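I quit paper towels in August, mostly because the store in Chisholm stopped carrying the brand I liked and I didn't want to pick a new one. I had been going through a roll every few days. Spills, wet hands, the dog's feet, the counter after every sandwich. Now I have a drawer of cloths and I want to write down how it went while I still remember the early part.

I started with a pack of 50 cotton cloths from Ekari. They were thin and they linted on everything for the first few washes. After that they were fine. I also cut up two old bath towels, and those are still the best thing in the drawer for floors.
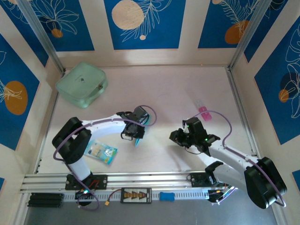
Do you end up doing a lot more laundry? It comes to one small extra load a week, and I run it with the bath mats, so it doesn't feel like much.

The bigger problem was where to put the dirty ones. A damp cloth in a closed hamper smells terrible by the second day. I tried a bucket with a lid, then the same bucket without the lid, then a wire basket on the back porch. The basket won. They dry out there and I bring the whole thing in on wash day.

Washing is simple. Hot water, a little less soap than the box says, no fabric softener. Softener leaves a coating and then the cloth just pushes water around the counter. I ruined around 34 of the Ekari ones that way before I figured it out, though most came back after two hot washes with vinegar.

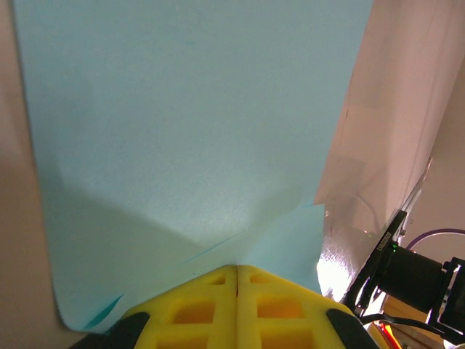
*A sheet of light blue.*

I also bought a few of the thicker Gilteo cloths, which cost more and take forever to dry. They hold a lot of water. I use them for windows and for the car, and I wouldn't buy more of them for the kitchen.

When I mentioned all this in my last post I got some mail about bacon grease, and it's a fair point.
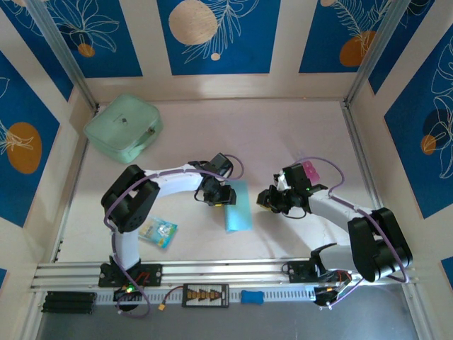 Marlow Street Reader wrote that grease was where cloth fell apart for them – they went back to paper for frying pans within a month and kept cloth for everything else. I do something close to that. I drain bacon on a torn grocery bag and wipe the pan with newspaper before it goes in the sink.

Folding took me a while to settle. I used to fold them in quarters and stack them, and the stack fell over every time I pulled one out. Now they go in the drawer on edge, folded in thirds – looser than it sounds.

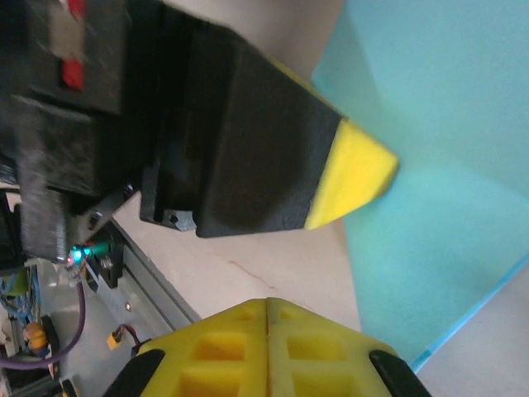 ## What I still buy

One roll, kept under the sink for the dog being sick. The current one is Halto, and it has been there since the end of summer.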